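Démonstrations avec pinces à main et marqueurs : quelles règles avant de lancer une série ?

Forum d'entraide > Robotique et automatisation > Bonnes pratiques
Mots-clés : pinces à main, marqueurs, démonstration, protocole, consignes

Etelka Vincze

Bonjour à tous ! Je reprends depuis avril la partie « démonstrations » d'un petit projet (nom interne : Wandale) et je me retrouve à devoir écrire la fiche de consignes pour les opérateurs. Jusqu'ici chacun faisait un peu à sa sauce, et évidemment quand on relit les essais on se rend compte que deux personnes n'ont pas la même idée de ce qu'est un « début » ou une « fin ».

Le poste est tout bête : une table ronde, une pince dans chaque main, un cube à marqueurs sur chacune. La tâche du moment, c'est un cylindre blanc glissé dans un tube bleu clair, posé debout sur la table. Une pince tient, l'autre travaille.
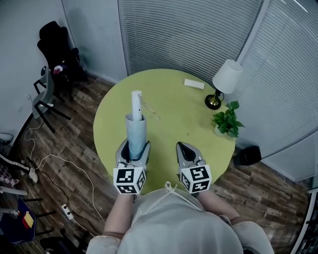
La pince gauche serrée sur le tube bleu, la droite ouverte.

Mon brouillon de fiche tient en une page et pour l'instant j'ai ceci :

Pinces ouvertes et immobiles 3 secondes au départ, pareil à la fin.
Les deux cubes visibles pendant toute la manipulation.
On ne rattrape jamais un objet avec les doigts, on laisse tomber et on marque l'essai comme raté.
Séries de 30 essais maximum, puis pause.

Mes vraies hésitations portent sur trois choses. D'abord, est-ce que vous imposez quelle main tient et quelle main travaille ? Ensuite, le décor : chez nous il reste une lampe et une plante au bord de la table, je ne sais pas si je dois les interdire ou au contraire les garder. Et enfin les essais ratés, vous les jetez ou pas ? Mon collègue de chez Lolberg jette tout, ça me fait mal au cœur.

Merci d'avance, et si vous avez une fiche toute faite je prends aussi !

Csonka

Salut Etelka, j'ai écrit ce genre de fiche deux fois et j'ai tout réécrit la deuxième, donc je te donne la version d'après les bêtises.

Pour les mains : oui, impose, mais par série. Tu fais une série où la gauche tient, une série où la droite tient, et tu le notes dans l'en-tête. Si tu laisses libre, les droitiers vont toujours tenir de la gauche et tu auras un jeu complètement bancal (c'est du vécu, 55 essais à refaire pour équilibrer, j'en rêve encore).

Pour le décor, je garderais la lampe et la plante ! Par contre il faut une règle claire : rien dans la zone de travail, et ce qui est au bord ne bouge pas pendant une série. Entre deux séries tu peux déplacer, et même tu devrais, à condition de le noter. Ce qui est pénible c'est le truc qui glisse de quelques centimètres en plein milieu sans que personne le signale.

Attention quand même à l'abat-jour clair. Le reflet sur les marqueurs, c'est sournois, vérifie la détection lampe allumée et lampe éteinte avant de décider. Et pense aux stores : ouverts le matin, fermés l'après-midi, tu obtiens deux jeux de données qui ne se ressemblent pas. Je les mets fermés et je l'écris en toutes lettres sur la fiche. 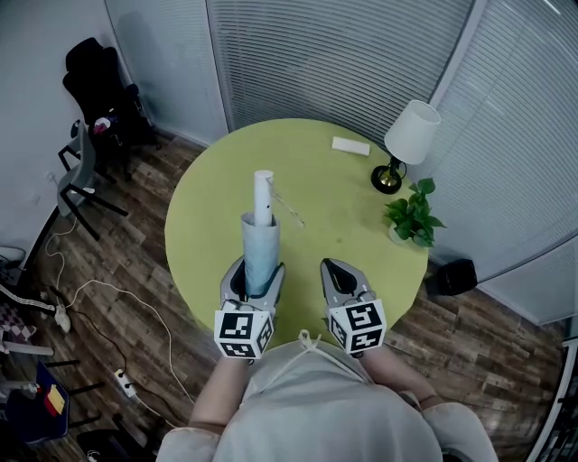
Pour la prise, j'ajouterais une ligne à ton brouillon : la pince qui tient se place sur le bas de l'objet et y reste jusqu'à la fin. Si elle remonte en cours de route, elle gêne l'autre et elle masque une partie de ce qui t'intéresse. Et la pince qui ne tient rien reste ouverte tant qu'elle n'a pas de prise à faire. Les gens ont la manie de la faire claquer dans le vide en réfléchissant, moi le premier, et ça donne des ouvertures et des fermetures qui ne correspondent à rien.

Dernier point, le sol. Les rallonges et les câbles qui traînent près de la table, c'est à traiter dans la fiche au même titre que le reste. L'opérateur a les deux mains prises et les yeux sur les pinces, il ne regarde pas ses pieds. Du ruban ou un passe-câble, et un contrôle avant chaque série.

Les ratés, garde-les. Dossier à part, avec un mot sur la cause.

ovow_7

stores fermés +1. nous on a aussi interdit les manches larges et les cordons de capuche, ça passe devant les cubes quand on se penche

Máté Vincze

Je me permets d'ajouter mon grain de sel (oui, même nom de famille, c'est ma sœur, elle aurait pu me demander directement !). D'accord avec Csonka sur presque tout sauf les séries de 30. C'est trop long à mon goût. Vers la fin les gestes deviennent mécaniques, on va plus vite, on raccourcit l'attente du départ sans s'en apercevoir. Je préfère des séries courtes et une vraie pause debout, loin de la table.

Je rajouterais aussi une vérification des cubes avant de commencer : bien fixés, pas de coin décollé, faces propres. Un cube qui a pris un peu de jeu, tu ne le vois pas à l'œil et tu le découvres à la relecture, quand c'est trop tard.

Et fais signer la fiche avec le numéro de version dessus. La nôtre en est à la version 7, et sans le numéro impossible de savoir quelle consigne s'appliquait à quel lot.

Etelka Vincze

Merci à tous les trois, je corrige la fiche ce soir. Je garde la lampe et la plante, je passe aux mains imposées par série et j'ajoute les câbles (là, j'avoue, je n'y avais pas pensé du tout). Máté, pour la durée des séries on en reparle, je voudrais d'abord comparer le début et la fin de celles qu'on a déjà.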